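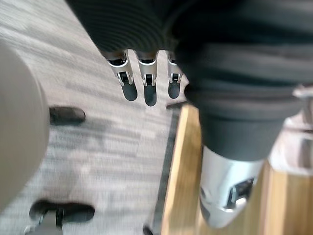 According to one reply on the older thread about floor noise, a floating floor that clicks underfoot always has a levelling fault, and the only remedy is to pull it up and grind the slab. I'd like a second view before I do that.

The floor is a grey wood-look floating floor, 12 mm boards with a click joint, sold under the Drurard name. It runs without a break through a living room and a short hall, on a concrete slab, over Plovel foam underlay. The house is in Tulamura, a short walk from the coast. The boards went down in April and were quiet until midsummer. Since then there has been a sharp click along the long wall of the living room and a softer, hollow sound in the middle of the room. Nothing has lifted at the joints. The skirting was left in place and quad was pinned in front of it.

I put a long straightedge on the boards in several directions and could see a little daylight under it in the middle of the room, not much. The indoor humidity reads 70 per cent on most mornings and drops in the afternoon if the air conditioner is on. The clicking is worse before breakfast.

What I want to know is whether the boards can be checked for pressure against the walls without taking up the floor, and in what order to do the work. I have a multi-tool, a pull bar and a moisture meter of the pin type. There is a kitchen island standing on the boards at one end, screwed down through them by the previous trades.

Posted by slab_and_skirt, 7:40 am

Home Forums Floors Walls Wet areas Tools Log in

dado_rail

Check the expansion gap first. A click that changes with the time of day and is loudest along one wall is more consistent with a tight edge than with a low spot in the slab. A low spot makes the same noise in the same place all year.

The procedure is short.

1. Remove the quad along the noisy wall. Run a knife along the paint line, then lever from the pin positions with a wide scraper. Number the back of each length in pencil.

2. Look at the gap between board and skirting. On a 12 mm board I would want a gap close to the board thickness on the long walls, but the figure in the installation sheet for your product overrides anything written here. If the board is touching the skirting at any point, that is a fault whatever the sheet says.

3. Clear the gap. Installers often leave spacers behind, and dropped offcuts or plaster crumbs do the same job. Use a vacuum with a crevice nozzle, and a bent wire for anything wedged.

4. Where the board is hard against the wall, trim it in place with the multi-tool. Set the depth with tape on the blade so that you stop at the underlay. Work in short passes and let the blade cool, or the wear layer will scorch.

5. Leave the quad off for a fortnight and walk on the floor as usual. Boards under compression take time to relax.

6. When you refit the quad, pin it to the skirting and not down into the floor. Angle the pins slightly upward if the skirting is shallow. A strip of thin card under the quad while you nail will keep it from bearing on the boards.

Do the door frames as well. The jamb is the usual place for a pinch point, and a single tight jamb in a hall can hold a whole run. The architrave should have been undercut so that the board slides beneath it. If the board was notched around it and packed with filler, rake out the filler and use a flexible sealant.

A pin meter is not much use on this sort of board. The core is compressed fibre in many of them and the reading is calibrated for solid timber. You can compare one area with another, but the number itself means little.

The island is a separate problem. A floating floor that is screwed down at one end is fixed, and all the movement has to come out at the other end. I would leave it until you have seen the result of the trimming, but I expect you will end up cutting around it.

floorplan70

Had the same thing in a unit I rented out. Talcum powder in the joints fixed it for a while. Squeeze it in, walk up and down, wipe off the rest. Then it came back and I put a rug on it. Wouldn't grind a slab for a noise.

screed_line

I agree with dado_rail on the order but would go further on the island. It is the most likely cause and should not wait.

Consider how the floor moves. Each board takes up moisture from the air and grows a small amount across its width. In one board the change is too small to see. Over the full width of a room it adds up at the edges. If one edge is pinned by screws and a loaded cabinet, the other edge takes twice the movement it was set out for. A gap that complied with the sheet on the day can close completely by February.

The correct detail is to fix the cabinet to the slab and let the floor stop short of it on all sides, with the kickboard covering the gap. To get there from where you are, take off the kickboards and see whether the screws go through the boards. If they do, support the benchtop load on its own legs, withdraw the screws, and cut the flooring on a line inside the kickboard. Then pack beneath the legs down to the slab with something rigid and refix. Find out where the plumbing and power run before any blade goes in. If there is a stone top, get the cabinetmaker back, as the top will not tolerate uneven support.

Two further points.

The board ends should be staggered by at least 300 mm from row to row in most layouts. If yours are closer than that in the hollow area, the joints are weaker there and will flex over a dip that a better layout would bridge. You can check this from the surface with a tape.

Also look at the run length. Hall and living room laid as one piece with no break at the doorway is common because it looks better, and many suppliers put a limit on it. I rang Kelmendi, the wholesaler I buy from, over a similar job, and their advice was to cut in a transition strip at the doorway before doing anything to the subfloor. The cut took one morning and the noise in the hall stopped. The hollow sound in the main room stayed. It was a true dip in the slab, and we left it, as the joints were holding.

So treat the two noises as two faults. The click is edge pressure until shown otherwise. The hollow sound may be a dip, or it may be the floor arching slightly under that same pressure, and you cannot tell which until the edges are free. Put the straightedge down again after the fortnight. If the daylight under it has changed, the floor was arching. If it is the same, the slab is low at that point and you can decide whether it bothers you enough to lift the boards.

On humidity, 70 per cent is high for a closed house but ordinary for the coast in summer. Keep it steady if you can. Running the air conditioner hard for a few hours and then opening everything up is harder on the joints than a constant high reading.

Comments

quad_and_cove: Seconding the card under the quad. Painter's tape on the floor works too and doesn't slip.

tulamura_north: Same boards here, same wall, same clicking. Took the quad off and found the plastic spacers still in. Noise gone after a week or so.

floorplan70: Rug still working.

slab_and_skirt: Quad is off. Boards are hard against the skirting for most of the long wall and there is filler packed around both jambs. Kickboards come off next. Does the trimmed edge need sealing before the quad goes back?

dado_rail: Check the sheet. If it calls for sealed edges in wet areas only, then a living room wall doesn't need it. I seal them near an outside door regardless.

guest123: can you do the jamb cut with a hand saw, I don't own a multi-tool

screed_line: Yes, a flush-cut saw laid on a scrap of board. Slow, and watch the last stroke – it will mark the floor on the far side.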